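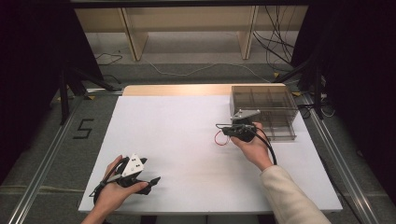
Reading time: 2 min

Skasgate Begins Side-by-Side Trial of Hand-Held Grippers

January 10, 2021. Skasgate has started a bench trial comparing two hand-held gripper designs, and the team could hardly be happier to get going! The trial pits the current Zhuravel gripper against an earlier model from Sutis, with 12 operators taking turns on each, always working with one in either hand.

Every operator does 20 runs per design. The tasks are small ones from ordinary desk work: opening a box, shifting it across the table, picking a cable out of a compartment.

"Clear plastic is a wonderful test," said Stefaniia Nechyporuk, who leads the trial. "You find out very fast how well you can judge where the tips are, and people have strong opinions by their second run."

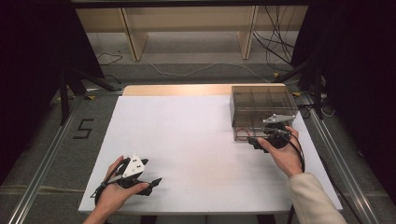 A pair of hand-held grippers at the test table, with a tinted, divided box at the right.

Operators also rate grip comfort, cable drag at the wrist and how tired their thumbs feel. Heloísa Andrade is collecting those notes, and she already has pages of them (mostly on cable drag).

Results will be shared in June, along with the full task list, so other labs can repeat the runs on their own grippers. Questions about the trial can be sent to Lenka Krajčí at the Skasgate press desk.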